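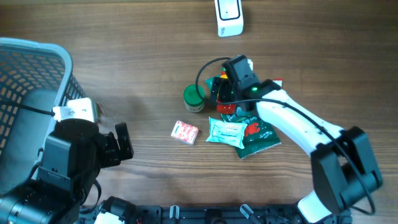

The Snack Thief of Skirkska

My aunt left me her boarding house in August, and with it came a ring of keys, a leaky roof over the back stairs, and Hongmei Cai in room 5.

Hongmei had lived there longer than the wallpaper. She paid on time, always in cash, always folded into a little square like she was passing me a note in class. My aunt's instructions about her ran to one line in the ledger: "Do not argue with H. about the kitchen." So of course I argued with her about the kitchen inside of a week.

It started over crackers. I'd bought a box of the good ones, the seedy kind, and put them on the second shelf with my name on a strip of tape. By Friday the box was half empty. I'm not a petty person (my sister would like a word with you about that) but I had been thinking about those crackers the whole bus ride home from Aoun.

"Somebody ate my crackers," I said, to the kitchen generally.

Hongmei was at the stove with her back to me. "Crackers go stale," she said. "Better somebody eats them."

"So it was you?"

"I didn't say that."

I let it go, and by letting it go I mean I lay in bed and thought about it until 2 in the morning. Then I heard the stairs. You have to understand that the stairs in that house tell you everything. The third one from the bottom makes a sound like a duck being sat on. Somebody was going down, and doing it slowly, and whoever it was knew enough to skip the duck.

I put on my coat over my pajamas, don't ask me why the coat, and went after them. I did not skip the duck. It quacked so loud I nearly fell the rest of the way.

The kitchen light was on. Hongmei was sitting at the table in her green robe with my crackers in front of her, and across from her sat old Vidden from the top floor, who hadn't said more than good morning to me since I moved in. He had a cracker in each hand. I don't know which of the three of us was the most embarrassed, but I was the one in the coat.

"Sit down," Hongmei said. "You're letting the cold in."

I sat. She pushed the box over to me, my own box, like she was being generous with it, and I took one. For a while all you could hear was chewing and the refrigerator.

"He doesn't sleep," she told me finally, pointing at Vidden with her chin. "So I come down."

"I don't sleep either," I said.

"Yes, we hear you. You walk like a horse."

Vidden laughed! I hadn't known he could. He had this high, wheezy laugh, almost a hiccup, and once it got going it took him a good while to get back from it. Then he wiped his eyes and told me that he and my aunt used to sit right there, most nights, after his wife died. They ate whatever was on the second shelf. It had been the rule for years that anything on the second shelf was for the middle of the night, and the tape with my name on it had puzzled them both very much.

"We thought you were signing it," he said. "Like a gift."

Well. What do you say to that? I thought about my aunt, who sent me a birthday card every year with the same duck on it, and who I'd visited maybe twice since I was grown. She'd never mentioned any of this. She'd put down the boiler man's phone number and the trick to the bathroom window and that one line about the kitchen, and I guess she figured I'd work out the rest by getting it wrong.

"What did she like?" I asked.

"Sardines," said Vidden.

"Awful," said Hongmei. "The whole house smelled. And those little almond cookies from Ikon, on the corner, before they changed the owner. Now they're all sugar."

"They're still good," said Vidden.

"They're all sugar."

They were obviously going to go on like this for some time, and they'd obviously done it before, so I got up and filled the kettle. I got out three cups. Hongmei told me they were the wrong cups, and I put them back and got out the other ones.

I was late for work the next morning and had to stand the whole way on the bus. On the way home I stopped at Ikon and bought the almond cookies, plus a can of sardines, and I set them both on the second shelf and peeled my tape off the wood. It took some of the paint with it. Hongmei noticed that before I had my shoes off, and she let me hear about it all through supper.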